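**TONHAM, 6 July 2026** - Households in Tonham can put brightly colored paper in their curbside recycling bins starting with this week's collection, ending a rule that had sent construction paper, neon flyers and most greeting cards to the landfill.

The town council approved the change in June as part of a new contract with Quintana Recycling, which runs the sorting plant on Ilgate Road. The old contract allowed only white and pastel office paper, newspaper and cardboard. Anything dyed a strong color was treated as contamination, and a bin with too much of it could be tagged and left at the curb.

Cremilda Pacheco, the town's solid waste manager, said the old rule was written when the plant sold nearly all of its paper to a mill that made white copy stock. Strong dyes are hard to bleach out, and the mill turned away loads that contained them. The plant now sells its mixed paper to a buyer that makes egg cartons and box liners.

"The color of the paper doesn't matter much if you're making an egg carton," Pacheco said. "We were still following the old list, and people kept asking us why."

The town expects the change to keep 70 tons of paper a year out of the landfill. Much of that will come from the schools, where art rooms and front offices have been throwing colored paper in with the regular trash. The schools will get separate paper carts before classes start in the fall.

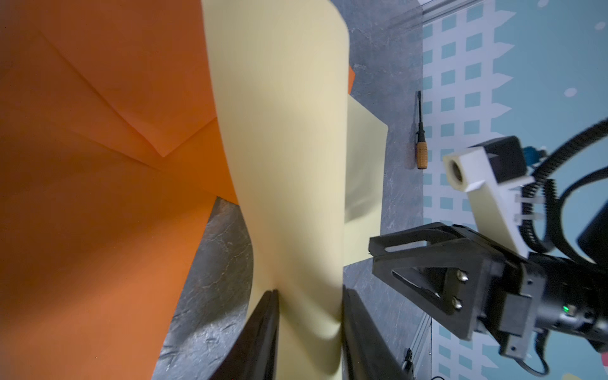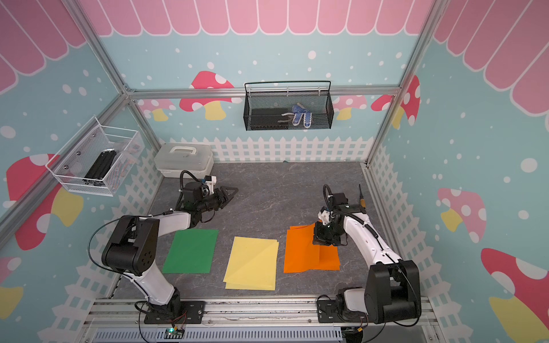 *Yellow and orange paper. Bright colors are now accepted in Tonham's curbside bins.*

Some kinds of paper are still not allowed. Residents should keep out foil wrapping paper, anything with glitter, laminated sheets, paper plates with food on them, and thermal receipts. Tissue paper is also off the list, in any color. Staples and small paper clips can stay on. Folded or creased paper is fine, but shredded paper has to be in a closed paper bag, as before.

Collection days will not change. The basic fee stays the same through the end of the contract year. Residents who want a second bin can order one from the public works office for a one-time charge of $39, and there is no limit on cardboard set out flat beside the bin.

The office has printed 2,000 copies of a one-page guide with the new list. They are available at town hall, the library and the Ilgate Road drop-off site. The stickers on the lids of existing bins still show the old rules and will be replaced route by route, beginning on the east side of town.

Collection crews have been told not to tag bins for colored paper, even where the old sticker is in place. Anyone whose bin is left behind should call public works the same day, Pacheco said.

The council also asked for a report on how much of the new material is rejected at the plant. It is due before the contract comes up for review next spring.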